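# Teaching a board-handling task by teleoperation

These steps cover recording demonstrations on the bench arm with the leader handle. They assume the arm is already powered, homed and talking to the Wilel recorder. If it isn't, do the startup page first and come back.

## Before you record

1. Lay the tower on its side on the slatted bench with the side panel off and the inside facing up. Unplug it from the wall first.
2. Put the fixture plate to the left of the tower. Its position has to match the one in your task file, so bolt it to the slats if you plan to record over more than one session.
3. Check that the arm's cables hang free. Move the leader through the full reach once, slowly, from the plate to the far side of the case.
4. Set the speed limit to low. You can raise it later, but early demonstrations at full speed are mostly wasted.
5. Open Jurden, load the task file and confirm that the gripper opens and closes when you squeeze the handle.

Keep one hand near the stop button until you've made the first full pass.

## Going into the case

Start every demonstration from the same home pose, above the case with the gripper pointing down. Come straight down from there. If you swing in at an angle, the wrist gets close to the drive cage before the fingertips are anywhere useful, and the recorded path will be hard to repeat.

Slow down as you near the board. The heatsink is the landmark we use on these Dell boards: bring the tip over it, pause for a full second, then move on to the part you want. The pause gives the recorder a clean point to split the approach from the grasp.
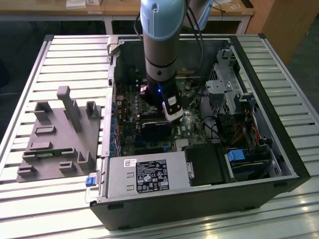

Gachanja Bench Notes, p. 141

Watch the fingertips directly during this part and leave the monitor alone. Depth is hard to judge on a screen, and most of our bumped heatsinks came from people who were looking at one.

## Grasp and lift

Line up the fingers before you lower them the last bit. Twisting the wrist while the tips are down between components drags on whatever is next to them. Close gently, wait until the force reading settles, then lift straight up until you're clear of the case walls. Only then move left toward the plate.

Place the part, open the gripper, raise it and return to home. Press the pedal to end the recording. If you press it before reaching home, Jurden marks the take as partial and leaves it out of training.

## Which takes to keep

Keep a take if you corrected a small miss and carried on - the model needs to see recoveries. Delete it if you:

- hit the case or the cage
- caught a power wire
- stopped for more than a few seconds to think
- used a different home pose

The September set had 3,193 takes before review and 1,732 after. Nafula Mosoti did the review and found that wrong home poses were the biggest single cause of rejects.

## Saving

Name the session with the task, your initials and the session number, then push it to the Sillosell share. Leave the arm at home with the gripper open.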